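Braseo, école de cuisine pour gens pressés qui acceptent de ralentir
À propos de nous 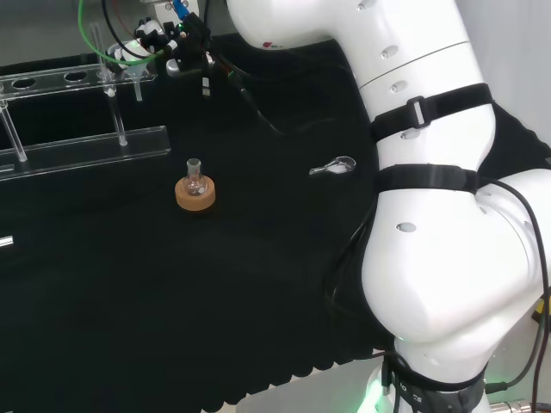

Sur la nappe noire au bord festonné.

Braseo enseigne la cuisine mijotée. Les braisés, les daubes, les bouillons, les haricots qui demandent une nuit de trempage et un peu de considération. Nous avons conscience que ce n'est pas le créneau le plus nerveux du marché.

L'école a ouvert dans une ancienne mercerie, dont nous avons gardé les tiroirs étiquetés. Les épices y sont rangées, et l'on trouve donc le cumin sous « boutons de culotte » et le laurier sous « élastique plat ». Les habitués s'y font en deux séances. Les autres sentent avant de verser, ce que nous aurions de toute façon fini par leur apprendre.

Nos cours

La formule de base s'appelle Hebden, du nom de la première cocotte en fonte de la maison, achetée à une vente de presbytère et baptisée d'après l'inscription au fond du couvercle. Elle comprend 4 séances : le feu, le liquide, le temps, les restes. La dernière est la plus demandée. On y apprend à faire d'un fond de pot-au-feu un hachis, puis une soupe, puis une chose que nous préférons servir sans la nommer.

Pondinura est notre atelier d'avril, consacré aux légumes secs. Il a longtemps souffert de son sujet. Nous l'avons rebaptisé, sans rien changer au contenu, et il affiche complet. La leçon de commerce est offerte avec les pois chiches.

Les groupes ne dépassent jamais le nombre de tabourets. Il y a un feu par personne, un tablier par personne et une seule râpe à muscade, objet de négociations parfois tendues.

La bibliothèque

Nous conservons 800 livres de cuisine, dont 40 consacrés à la gelée, don d'une lectrice qui n'a pas souhaité les reprendre. Le fonds se consulte sur place, les mains propres. Le catalogue de recettes maison compte 2 288 fiches, y compris les ratées, classées à part sous une couverture rouge. C'est le classeur le plus feuilleté de la maison.

Ce que nous ne faisons pas

Pas de cuisine moléculaire, pas de concours, pas de diplôme à encadrer. Pas de livraison non plus : les élèves emportent leur plat et le défendent eux-mêmes dans le tramway.

Et Flillthorpe ?

La question revient souvent. Flillthorpe est notre levain. Il vit dans un bocal près de la fenêtre, n'a aucun rapport avec les plats mijotés et donne un pain correct pour saucer. Les élèves de la formule Hebden peuvent en rapporter une cuillerée chez eux. Prévoir un pot plus grand que ce que l'on croit.

Venir nous voir

L'école est ouverte dès 9 h, sauf en août. Sonner deux fois : la première fois, en général, quelqu'un est en train de remuer. Les inscriptions se font au comptoir ou par courrier, et nous répondons à tout, à feu doux.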